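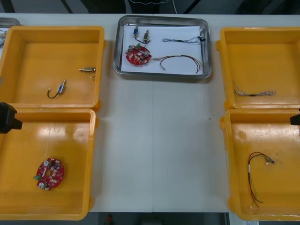
Ornia Repair and Reuse Program
Second progress report to the Jaramillo Fund

Reporting period

This report covers the second half of the grant year. It follows the format agreed with the Fund at the start of the award and should be read together with the financial statement submitted separately.

Collection

Household electronics are now accepted at 3 drop-off points: the Ornia depot, the Torkeo branch library and the Sinedero market hall. The Sinedero site opened in March, later than planned, after the landlord asked for changes to the storage area. Residents brought in about 300 items during the period, most of them lamps, radios, chargers and small kitchen appliances. Printers continue to arrive in large numbers although the program does not accept them, and the signs at Torkeo have been reworded.

Repair and parts recovery

Items that can be made safe are repaired, tested and returned to their owners or passed to the reuse shop. The remainder are taken apart, and usable cables, plugs and connectors are sorted for later repairs. The shortage of replacement switches noted in the first report has eased – a local supplier now sets aside surplus stock for the program at no charge.

Training

Two evening courses were completed, both at Ornia. A further course at Sinedero was postponed until the wiring inspection of the hall is finished. Attendance was steady, but several participants asked for a later start, and the next course will begin at 6:30 p.m.

Budget

Spending is within the approved total. Transport costs were higher than forecast and were covered by savings under printing. The program requests the Fund's approval to move the unspent course fees for Sinedero into the next period.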